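Flusel Laboratory Newsletter
Simulation and Handling Group
16 October 2023

Notice of a fault in the module handling trials

The group reports a fault in the simulated module handling trials carried out under the Plarkero project. The fault was confined to simulation. No person was at risk and no equipment was damaged. It is reported here in line with the laboratory's policy on open reporting, and because the same controller settings were due to be copied to the physical cell in December.

The trials use two arms working at a cabinet and an equipment panel. During run 637 the controller recorded a completed grasp although the contact log showed no load on the finger pads. The arm then carried on with its withdrawal motion as if a module were held. The run was scored as a success.

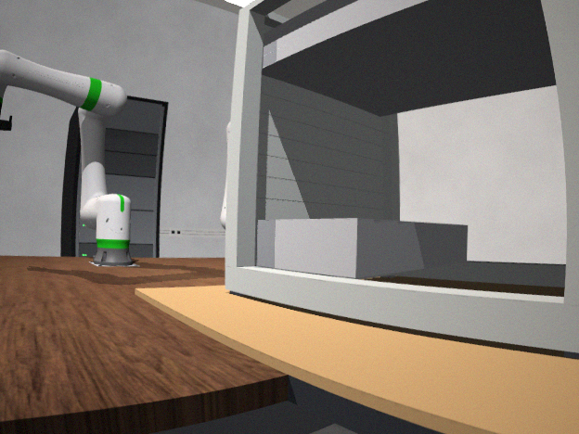
Kaj Stougaard asked whether earlier runs had been scored in the same way, and whether the published success rate should be taken down until that was known. The group agreed. The rate has been removed from the project page and will be restored after all 688 runs in the series have been scored again.

The review traced the fault to the grasp check. The check read finger position only. When the fingers stopped short of the commanded width, for any reason, the controller took this as proof that an object was between them. Contact with the edge of a slot or with a neighboring module gave the same reading as a good grasp.

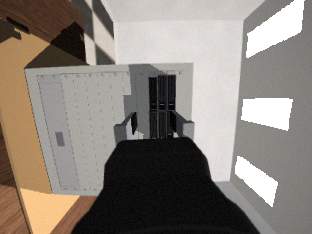
According to Stela Jitaru, the position check had been accepted in an earlier review on the understanding that a force check would be added, and the second item was never assigned to anyone. The minutes support this account. Open review items will from now on carry an owner and a closing date.

A second matter came up during the review. The approach to a slot was planned with a side clearance of 3 millimeters, but the collision model of the fingertips was smaller than the displayed model. Contacts that should have stopped the arm were therefore missed - in particular on approaches close to a divider. 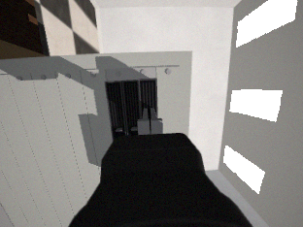 Would the physical arm have stopped by itself in such a case, Cosimo Gatti wished to know. The group's answer is that its force limit would probably have stopped it, but only after contact, and that this limit should not be relied on as the first protection.

The following measures are in effect. The grasp check now requires both finger position and pad load. The fingertip collision model has been replaced. Transfer of settings to the physical cell is on hold until the new scoring is complete and 2 members of the group have signed the release form.

Staff who used results from this series in reports or slides are asked to notify Brynhildur Hafþórsson.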